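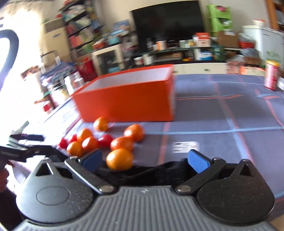 Oranges and tomatoes at the long table

In October the kitchen group at Jitholm took up a subject that many of you asked for: how to sort and keep fruit at home, so that less of it ends in the compost bucket. We were 17 people, which is a good number for the long table, and we started with oranges and tomatoes. They are the two things that most of us buy too much of.

Yutong Zeng led the evening. She worked for 6 years at the fruit counter of Promuneck, and she has strong opinions about fruit bowls. Her first opinion is that a bowl is too deep. The fruit at the bottom is forgotten, and one soft orange can spoil its neighbors before you notice the smell. She prefers that you put everything out on the table first, on a cloth, with a little space between the pieces. Then you take each one in your hand and turn it.

For oranges she showed us to feel the weight. An orange that is light for its size has started to dry inside, even when the skin looks fine, and it should be used first, for juice or in a cake. Press gently near the stem end with your thumb. If it gives too easily, cut it open the same day. The firm ones can go back in their box, but not packed tight, and the box should stand in a cool place. In the refrigerator they keep longer, but take them out some time before eating, so the taste comes back.

Tomatoes are another matter. Yutong does not put them in the cold until they are fully ripe, and then only for a few days. Set them with the stem side down and let them not touch each other. She also asked us to keep ripe tomatoes away from cucumbers and green leaves, which turn yellow faster beside them. I have done this wrong in my own kitchen for many years, and I went home and moved the cucumbers.

Helge Bråten wanted to know if one should wash the fruit before it is put away. The answer was no. Wash it when you will use it, and dry it well if you are going to grate the orange peel. Helge also brought his recipe for a salad of both fruits, and we tasted it at the end with bread. Several people asked me for it, so I write it here as he told it to me.

Peel 2 oranges with a knife so that all the white is gone, and slice them across. Slice the same amount of ripe tomatoes. Put them on a flat plate with thin rings of red onion, salt, black pepper and a good spoon of olive oil. Leave it for 10 minutes before you serve. Helge adds a few olives, but his wife does not, and both ways are good.

Next time we continue with apples and pears, and Yutong will explain which of them can share a shelf. Please bring a small knife and an apron, and any fruit from home that you are in doubt about. Coffee is served from six in the evening. If you want to come, write your name on the list by the kitchen door.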